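December 29, 2022
By Lucía Rivas

The Keken Letter

My grandmother left me her house in Rondville and a letter I wasn't supposed to open until May. I opened it in the driveway, obviously. I'm not a patient person and she knew it, so the first line said, "Well, you couldn't wait, could you?"

The rest was about a man named Samuel, who had written to her for 17 years from a place called Keken. I'd never heard of either one! My mother hadn't heard of Samuel, or said she hadn't, and then she got very busy with the dishwasher.

So I drove up to Grenescombe, where the last of his letters had come from (he'd moved by then, which I figured out from the stamps), and I ate a terrible egg sandwich in the car and practiced what I'd say. Hello, I think you loved my grandmother. Hello, do you want 5 boxes of your own mail back?

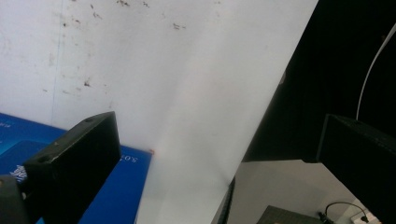
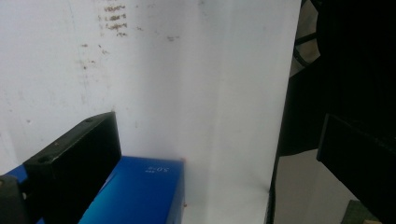
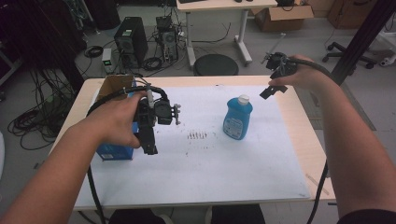

Lucía Rivas
Fiction contributor

The woman who came to the door was my age and had flour on her chin. I forgot the whole speech. I just held out an envelope, and she looked at the handwriting and said, "Oh, that's Grandpa's R. Nobody makes an R like that."

He'd been gone two years. She let me in anyway, and we sat in the kitchen while her bread got a little too brown, and she brought down a hatbox from the top of the closet. Guess what was in it. My grandmother's half!

We read until it got dark. Most of it was so ordinary I could have cried - the price of tires, a dog with a bad ear, whether you can freeze soup with potatoes in it (she said yes, he said never again). He kept offering to drive down. It would take up to a day, he wrote, if the roads were bad. She kept telling him the roads were bad.

"Did they ever meet?" I asked.

She turned over the last page, then turned it back.

"There's one more box," she said. "You want some of this bread first?"

I said I did.

Last updated: December 2022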